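Workshop Tips: Comparing Two Grippers on One Arm

Test both grippers on the same arm, with the same controller settings. Changing the speed between runs makes the results useless.

Pick objects you already have. We used a mug, a roll of tape, a paintbrush, a sponge and a bag of screws. Put a pencil mark on the bench for each one so it starts in the same spot every time.

Do 60 picks per gripper. Ten is too few. The Plavero dropped 2 in its first set and looked perfect until we got to the screws.

Write down the kind of miss, as well as the number. "Slipped" and "never closed on it" need different fixes.

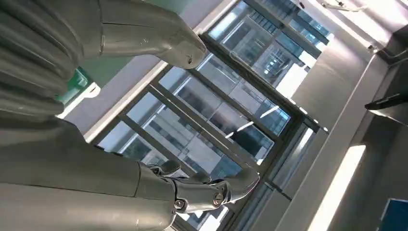 Wipe the finger pads with a damp cloth between sets and let them dry. Dust from the bench changes the grip more than you'd expect. Check the finger screws at the same time and snug up any that have backed out.

If you use a wrist camera, run one set in the morning and one after 4 p.m. Ours did fine until the sun came in low, and then it kept missing the mug handle. Magnus hung a bedsheet over the window and that was enough.

Weigh each gripper with its cable attached. The Kisside came to 272 grams on the kitchen scale. Enter that figure in the controller before you start, or the arm will sag at full reach.

Keep the old finger pads in a labeled bag.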